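Living > Home > Small Rituals

February
By Ilaria Carbone

I have a drawer in my kitchen that my sister calls the tea morgue. It holds all the little packets I've carried home from hotels and trains and one very long conference in Vistbridge, and every winter I swear I'll drink my way to the bottom of it. I never do! I drink one, I decide it tastes like hay, and I go out and buy more of the kind I like.

So this year I made it a project. I got out a mug, a stack of clear cups, and every small packet I could find in the house (coat pockets included, which is where the really old ones live), and I set about sorting out which of them deserved to stay. I gave it one month. I also gave up on doing it neatly within about 26 minutes, because small packets will not stay in a row. They slide. You put them down in a nice line and you turn around to fill the kettle and they look like somebody dealt a hand of cards and walked off.

Wood makes it worse, by the way, especially a smooth top like butcher block. I've tried a tray, I've tried a cloth, and what I mostly end up with is a green mug down in one corner and green-and-white packets strewn over the rest. 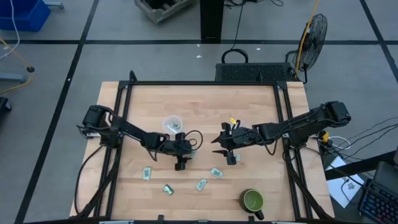
Tiziana Orlandini wrote to me after I mentioned the project in last month's column, and she thinks I have it all backward. Sort by date first, she says, and taste second, and if a packet has no date on it then it's older than you think and out it goes. She keeps hers standing upright in an old loaf pan, newest at the back, and she has not bought a box of anything on impulse since she started.

I love this and I will never manage it. But I did try the dates, and it was humbling. I had a chamomile from a guesthouse in Mirkley that I stayed in two apartments ago. I drank it anyway, and it tasted like warm water that had once met a flower. Out went the rest of the chamomile.

What I did learn is that clear cups are wonderful for this. I'd always made tea in a mug, where everything is just brown, and it had never crossed my mind to look at it. In a clear cup you can watch the color come down off the bag in threads, and you find out fast which ones are giving you something and which ones are just sitting there. A pale mint can be perfectly lovely, so color isn't everything, but I had one supposedly "bold" breakfast blend that after five whole minutes looked like the water I rinse my paintbrushes in. (Let the kettle sit a bit before you pour, and check that your cups are meant for hot drinks at all. Flimsy plastic ones are for cold brewing, which I've come to like a lot: bag in, cold water, fridge overnight.)

Now, the wrappers. I want to talk about the wrappers, because I think they're why most people quit. You start out with a clean table and good intentions, and then you open one thing and crumple the paper and set it down, just for a second, while you see to the cup. Then you open another. Paper that was flat as a playing card comes out of your fist about four times the size, all corners, and it doesn't flatten again however hard you lean on it. I have found little tents of it behind the toaster and inside a shoe.

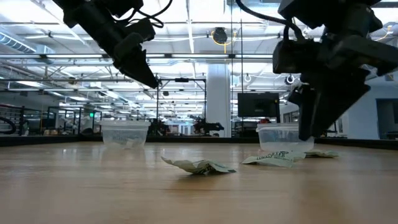
My answer is a bowl. I know, thrilling stuff, but it has to be a bowl and it has to be close enough that you can drop the paper in without taking a step. I've tried using the trash can under the sink like a reasonable person and I simply don't walk over there. The bowl I use is a chipped one from Benedetti, the housewares place in Zesville that had the going-out-of-business sale for what felt like my entire twenties, and it lives right by the kettle now. When it's full I tip it out. Some of the wrappers are plain paper and can go in with the recycling, and some have a shiny lining and can't, so I tear a corner to check.

I did count the drawer in the end, mostly to settle an argument with my sister, who had guessed 50. There were 574. I recounted it on the living room floor with the door shut. A good third were sugar, to be fair, and there was a whole layer of soy sauce that I can't explain, and after I'd tossed everything faded, torn or suspicious I was down to a number I'm willing to say out loud in front of company.

The keepers are in a shoebox lid at the front of the drawer, standing on their edges, more or less. There are 36 of them. I've told everyone in the house that nothing new comes in until those are gone, and I'd like it noted that I was the first to break the rule, at a bakery, with a lemon and ginger that I hadn't even asked for. It came with the scone. I've put it at the back, Tiziana, where the newest ones go.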